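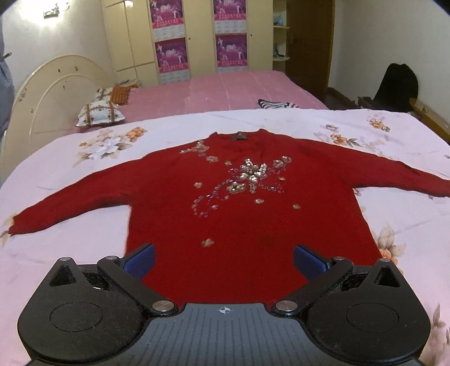
Looking After the Hand-Held Gripper: Set-up, Servicing and One Repair

Student project report, Assistive Handling stream
Prepared by Châu Quách and Damir Nikolaidis
Supervisor: Jasmina Stojanović

1. What we set out to do

When we picked this topic, back at the start of the second term, we both thought we were going to be writing about folding clothes. The Nernero project already had folks working on the folding side of things, though, and what it really lacked was anybody keeping the gripper itself in good order. Jasmina asked whether we'd mind taking that on instead, and we said yes without thinking too hard about it, and we are glad we did. It has been a lovely piece of work, even if a good deal of it was spent hunting for a very small screw under a radiator.

So this report is about one machine. The unit is a hand-held two-finger gripper that we call Kirico, a name it had before either of us arrived. A person holds it and works the fingers by hand to pick up, press and move clothing, and a camera on the tool records what the fingers are doing. The recordings go off to the learning group. Our job was everything before and after that: getting the tool ready, checking it, cleaning it, and putting it right when it started to misbehave.

2. The parts that matter for upkeep

We won't go through the whole drawing set, which is in the project binder for anyone who wants it. The parts we had our hands on most often were these.

The finger pads are blue textured rubber, one at the tip of each finger. They do all the real work, and they wear.

The finger linkages turn on silver metal pivot screws. If these are too tight the fingers feel sticky, and if they are too loose you get a wobble at the tips which is much bigger than you would guess from the amount of play in the joint.

The gray centre plate sits between the two lobes of the body and carries a small white crosshair target. We use the crosshair to check that the camera hasn't been knocked since the last session. It is only a small marking, and we learned to be gentle with it when wiping down.

3. Setting up before a session

We wrote the set-up routine out in full on our first week and have changed it quite a lot since. The version below is the one we ended up using, and it takes a few minutes once you've had some practice.

Wipe both pads with a barely damp cloth and let them air dry. Don't use alcohol wipes on the rubber. We did this for the first little while and Mirsad Tomić, the lab technician, kindly told us to stop.

Open and close the fingers slowly, ten times or so, with your eyes shut. This sounds silly, but you feel a rough spot in the linkage much sooner than you see it.

Close the fingers fully on a strip of ordinary printer paper and pull. The paper should drag evenly across both pads. If it twists, one pad is sitting crooked.

Look at the live picture and compare the crosshair with the saved reference. If it is off, loosen the camera clamp, line it up, and snug it down again. Then check it once more, as tightening the clamp tends to shift it.

Last of all, do a press test on a real garment. Lay something knitted out flat, bring both fingertips down on it with a gap between them, and look at the live picture to see that both pads are in view. A thick knit is the best choice, and one with sequins or beading is a good thing to try as well, so long as you keep the pads on the plain part. We would not drag rubber across beadwork, for the sake of the pads and the sweater both!

4. The wobble

About halfway through the term the left finger started to feel different. It wasn't dramatic. Châu noticed it first on the eyes-shut test, a faint click near the closed position, and wrote it in the log as "maybe nothing". Three sessions later the paper strip was twisting every time, and the learning group sent back a note asking why the fingertips weren't meeting properly in their footage.

Our first idea was that the left pad had worn down, so we swapped it. That made no difference at all. Our second idea was that the camera had moved and we were only seeing things crooked, but the crosshair was right where it should have been. We spent most of an afternoon on those two ideas, and looking back the click should have sent us straight to the linkage.

Mirsad sat with us while we took it apart, though he made a point of not touching anything. We backed out the pivot screws on the left side one at a time and laid them on a tray in order. One of them had clearly been working its way loose, and the hole it turned in had worn slightly oval. The screw itself was fine. The link was the trouble.

We ordered a spare link from Gashi, the small shop that cuts parts for the department, and while waiting we cleaned everything else. The new link went in easily. We put a tiny drop of removable thread locker on each screw, tightened until the finger just began to drag, then backed off by a hair until it swung freely. One screw bounced off the tray at this stage and went under the radiator, which accounts for the long gap between two entries in our log that afternoon.

After that we gave the gripper a run of 1000 open-and-close cycles by hand, taking turns over the course of a couple of days, and repeated the paper test at intervals. It stayed even the whole way through. Damir's thumb did not enjoy it.

5. Keeping records

We began with a paper notebook, which was pleasant to write in and hopeless to search. Ermira Bošković, from the year ahead of us, suggested we move to Grokgate, the shared log the rest of the project already uses, and helped us set up a form with just 4 fields: what was checked, what was found, what was changed, and who did it. We had wanted a good many more. She was right to talk us down, as we kept filling it in to the very end, even on tired days.

The most useful field by far was "what was found". Writing "slight click, left, near closed" feels fussy at the time, but when we went back over the log after the repair we could see the fault coming from quite a way off.

6. What we would pass on

Check the pivot screws by feel at the start of each session, and with a driver once a fortnight. Keep a spare link and a spare pair of pads in the case. Change both pads together, even when only one looks tired, or the grip will pull to one side. Do your repairs over a tray with a raised lip, well away from the radiator.

If we had another term we'd like to try a bushing in the linkage, so that the wear goes into a cheap part that can be swapped out. Jasmina has a sketch of how it might be done, and we have left our measurements of the worn link in the binder next to it.

7. Thanks

Our thanks to Mirsad for his patience and for the loan of the good screwdrivers, to Ermira for the form, and to Jasmina for reading three drafts of this and being so kind about the first one. The worn link is in a labelled bag in the top drawer of the bench, in case the next group wants to have a look at it.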